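Section 4: Setting Up the Push-Button Box on Your Table

By now you should have the box out of its packing and the lid screwed down (if you skipped ahead, go back to Section 3, I'll wait). I've put together more of these for our Clultwood kits than I care to add up, and this is the part where people rush. It's twenty minutes of work if you let it be twenty minutes. Get a coffee first.

What you need within reach

The control box, with its cable already fed in
A small Phillips screwdriver
A clean, dry cloth
A pencil and a bit of masking tape
The Inavau power supply that came in the kit (part 671, it's printed on the bag)

Placing the box

1. Wipe the table down. Any flat top will do. Ours at Testmont is white and it's a mess of scuffs and pencil marks, and that's fine, the box doesn't care. You just want crumbs and grit gone so the base sits flat.

2. Set the box down with the lit-up side of things facing the ceiling, buttons up, and the emergency stop at the end where your stronger hand goes. I'm right-handed, so mine goes to the right.

3. Press on each corner in turn. If it rocks, look under the base before you blame the table. Nine times out of ten it's a stray blob of packing foam.

4. Once you like where it sits, run a strip of masking tape along two sides and draw around it in pencil. You'll be picking this thing up again in Section 6 and you'll want to put it back in the same spot.

Note: don't put it right at the edge. Efraín Muñoz did this with the first one we ever built and it went to the floor in under an hour. The box survived, the cable entry didn't.

First press test (power off)

5. With the supply unplugged, push each button down all the way and let it come back up by itself. Start at the left end and work along the row. You're feeling for a clean travel and a clean return, nothing gritty, nothing that hangs halfway.

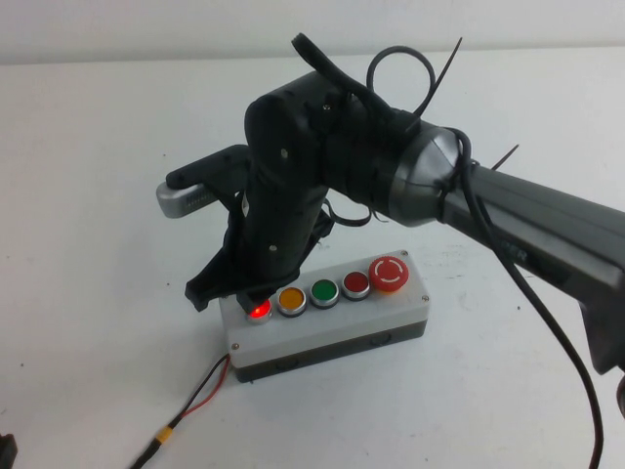 6. Press straight down, on the middle of the cap. If you come in at an angle you can get a button to stick that would never stick otherwise, and then you'll be taking the lid off for no reason at all. I did that for most of March before Nidia Ticona watched me do it and laughed.

7. If one of them really is sticky, loosen the ring nut under the lid a quarter turn, center the button in its hole, and tighten it again by hand. No pliers, please! The threads are soft and a stripped one means a new button.

8. Leave the emergency stop for last. Push it in and check that it stays in, then release it the way the little card in your kit shows. Do that twice.

Caution: the emergency stop on this box only stops what you've wired it to stop. If you haven't done the wiring in Section 5 yet, it stops nothing. Please don't connect a motor, a saw, a pump or anything else that moves until you've finished that section and tested it.

First light test (power on)

Now for the fun bit. Before you plug in, check the voltage on the label of your supply against the one on the wiring card. They have to match. If you bought your own supply in place of the Inavau one, check it again, and then have somebody else check it (I'm serious, I cooked a set of lamps this way).

9. Make sure the emergency stop is released, then plug in the supply.

10. Wait for the red lamp at the left end to come on. In our factory wiring that's the standby light, so it should be the only one you get at this point.
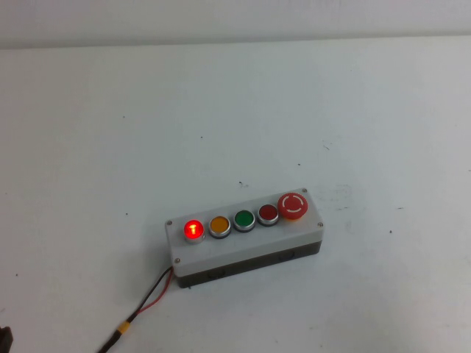
Figure 4-2. Left-hand red lit; yellow, green and the darker red unlit.

11. Take a good look at the other caps. It can be hard to tell an unlit cap from a dim one in a sunny room, so cup your hand over it or pull the blinds. The second red, the fourth one in the row, is the one people write to me about. An unlit red cap looks pretty dark next to a lit one, and that's normal.

12. Leave it on for 14 minutes and keep an eye on it. I know that's an odd number. It's how long the kettle and a phone call took the first time I did it, and it went into the notes and stayed there. What you want is a steady light for the whole stretch.

13. Unplug, count to ten, plug in again. The same lamp should come back and the others should stay off.

If it doesn't go that way

No light at all: check the plug, then check that the emergency stop is fully released. After that, take the lid off with the power unplugged and tug gently on each wire at the terminal strip. One of them is usually only holding on out of politeness.

The wrong lamp comes on: you've swapped two of the lamp wires. Go back to the color chart in Section 3 and trace them from the terminal end, it's much easier than starting from the button.

Flicker: nearly always a lamp that isn't seated. Unplug the supply, pull the cap, push the lamp home, put the cap back.

Buzzing, heat or a smell: unplug it at the wall and leave it unplugged. Don't open it up to have a look while it's warm. Write to us and we'll sort it out.

Checking the lid and leaving elbow room

14. With the power unplugged, go around the lid screws one more time. They like to settle a little after the box has been handled. Snug is enough. The heads should sit flush in the plastic, and if the lid starts to bow you've gone too far, so back off half a turn.

15. Look at the seam where the light lid meets the dark base. I like to run a fingernail along it. If you feel a gap, something's pinched inside, most likely a wire that wandered over the rim.

16. Clear some space beside the box. You'll need somewhere to lay out the relay board and the Mac Carthaigh terminal block in the next section, and it's miserable doing that with everything piled up against the buttons.

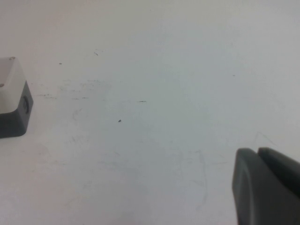 Figure 4-3. Open tabletop to the right of the box.

17. Tape the cable down where it leaves the box, with a bit of slack so it isn't pulling on the housing every time you bump it. Run it away from your working side. Mine goes off the back and down a table leg.

Tip: if several people will be using the box, put a label on the table under each button, not on the lid. Labels on the lid get rubbed off by thumbs and leave a sticky patch that picks up every bit of dust in the building.

Keep your pencil outline and your wiring card, and leave the supply unplugged. Section 5 starts with the lid off.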